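Student Projects | Interviews
Two arms, one pouring task: Isla Quinlan on the Leden project
Posted 2021-08-16

Isla Quinlan led the Leden team through its last two semesters. Leden is a student project with six members, and its subject is narrow: a two-armed robot has to pick up an open bottle with one gripper, steady a pink vessel with the other, and pour. The team trains a policy from demonstrations that the students record themselves. We spoke in the lab after a recording session.

Quinlan said the choice of task came late. "We started with block stacking. It worked after a while, but one arm could do all of it and the second arm was idle. Pouring forces you to use both. If the left side does nothing, the vessel tips."

The first data set had 155 demonstrations, all of them recorded by two operators. The policy trained on it approached the bottle well and closed the gripper too early. Quinlan traced this to the operators. "Both of them slowed down before the grasp, and both started closing before the arm had stopped. The model copied that. On a person it looks like a careful motion. On the robot the fingers hit the bottle at the shoulder and push it over."

The team discarded that set in April and began again with a written procedure. The arm has to come to a full stop with the fingers on either side of the bottle. The operator holds for one beat, then closes. Episodes in which the arm is still moving at closure are marked and left out of training.
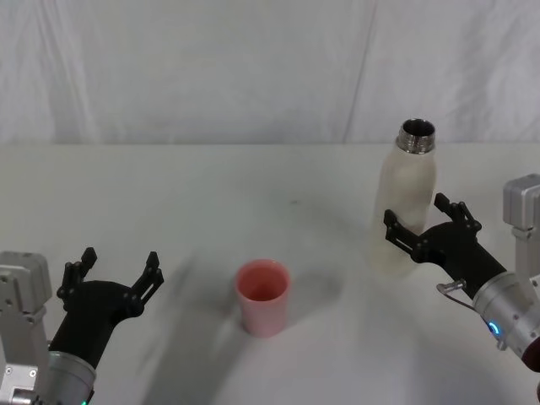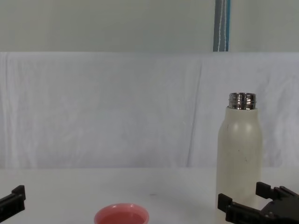 Bottle uncapped, right gripper at the bottle.

"The stop costs time," Quinlan said. "It adds a little to every episode, and over 700 episodes you notice. But grasp failures dropped enough that we kept it." The second set took most of the summer to record. A target of 200 episodes per operator was set at the start, and three of the operators reached it.

Much of her account concerned things other than the model. Calibration between the two arms drifted when the mounts were not tightened to the same torque. The team now checks both mounts before each session with a script called Plilteck, written by an earlier group and patched many times. It moves each arm to a set of fixed poses and prints the difference. "If the difference is over the limit we don't record. We used to record anyway and fix it later. Fixing it later never worked."

The control software is Planska, which the department maintains for several courses. Quinlan had complaints about its logging. Gripper commands and gripper positions were stored at different rates, and for a while the team trained on commands without knowing it. "The command says closed. The fingers are not closed yet. Those are two different signals and they were in columns with almost the same name." The columns have been renamed.

I asked why the demonstrations are recorded without liquid. She said the reason is partly cleanup and partly sequence. The team wants grasp, lift and tilt to be reliable before anything is in the bottle. Small plastic beads come next, then water. The weight will change the lift, and she expects to need new data for that.

The group plans to enter the Correia, a regional manipulation contest for student teams. Its rules allow retries within a time limit but no operator input after the start signal. At present the policy has no recovery behavior. If the first grasp misses, the arm lifts anyway and goes through the whole pour with nothing in the gripper.

"That is the next item," Quinlan said. "We need demonstrations that begin from a failed grasp. Operators dislike recording those - you have to miss on purpose, and miss in a way that looks like the robot's miss and not yours. We have a short list of the failures we see most, and we will record from that list first."

She will stay on as an adviser next semester. The mount checks pass to two of the newer members, who have already asked her to rewrite the Plilteck instructions.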